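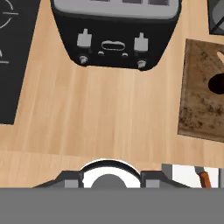

My ranked games always go wrong before breakfast. I don't know why I keep trying it, but there I was in October with a piece of toast in one hand, queueing for placements at six in the morning and telling myself the servers would be quiet and everyone would be half asleep. Everyone was not half asleep. We lost the first two without taking a single tower.

For anyone new round here, the game is Vurnar, and I've been playing it since the closed test. It's a team game, five against five, and I play support, so most of my evening goes on following other people into places they shouldn't be. I finished last season on 2559 rating, my best ever, and then lost a good chunk of it in one weekend because I wouldn't go to bed.

This season I've joined a proper amateur team! We're called Hosico and we play in the lower division of the Dindano Cup, an online league with a small prize pot and a very busy chat channel. Vega Villanueva is our captain and does all the shot calling. She found me in a random lobby where I'd apparently said "back, back, back" so many times that she thought I'd be useful. I was flattered (I think).

What surprised me most is how much of it is talking. I'd imagined practice would be us playing game after game until we got better, and we do play, but then we sit and watch the recordings for just as long. Vega pauses them at the worst moments and asks what each of us could see on the map. The first time she did it to me I had no answer at all. I'd been looking at my own character's feet for most of a fight.

My mum still asks whether it's a real sport. I've stopped arguing. I get nervous before matches and sore wrists after them, and I've missed two birthdays this year for fixtures, so it feels close enough to me.
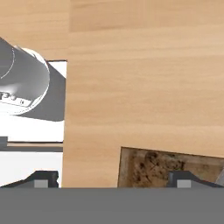 Our first cup match

We were drawn against Lenz, who finished near the top last season and have a coach and matching profile pictures. Their support is Sieglinde Rathjen, and I've been watching her streams for ages – it was very odd seeing her name across the draft screen from mine.

We lost the first map badly. On the second we had a lead of 1000 gold at the halfway point, which for us is huge, and then I walked into the river on my own to place a ward and got caught. They took the big objective while I was waiting to respawn. Vega said "fine, next one" in a very calm voice and I wanted to crawl under the desk.

Still, Sieglinde typed "good ward spots" at the end and I've taken a screenshot of it. Next match is in a fortnight and I'm going to work on my map awareness until then, evenings only.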